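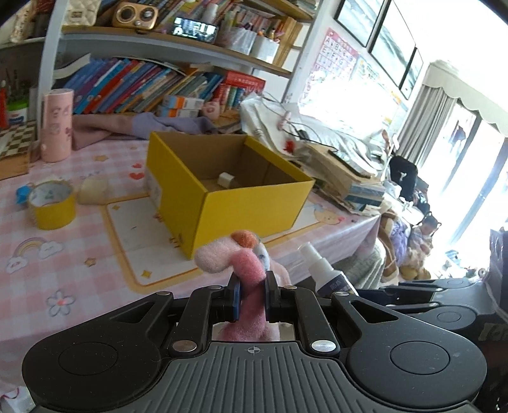 Manon Leclerc

Print | E-mail

Unit 8: Reading a Rental Before You Buy It

Last unit covered loans. Now we look at whether a rental property pays for itself.

Gross yield

Take the yearly rent and divide it by the purchase price. A monthly rent is multiplied by 12 first. Sellers like to quote this figure and it is fine for a first sort of listings, but it leaves out every cost of owning the place.

Net yield

Subtract the yearly costs from the rent, then divide by the full purchase cost, closing fees included. Yearly costs are:

- property tax
- insurance
- repairs
- management fees
- HOA dues, if any

Loan payments are not on this list. They belong under cash flow.

Vacancy

Do not assume a full year of rent. One empty month out of 12 takes more than 8 percent off your income. Ask the seller for the rent ledger and check it against the leases. If the two do not match, find out why before you make an offer.

Cash flow

Start with rent collected, take off the yearly costs, then take off the loan payments. A property can show a decent net yield and still cost you money every month if the loan is large.

For next class

Read the Trilard and Paquette listings in the packet. Work out gross and net yield for both, using one vacant month. The Trilard sheet leaves out insurance, so use the amount on page 13. Bring your worksheet, we will go over cash flow together.

Print this page
E-mail this page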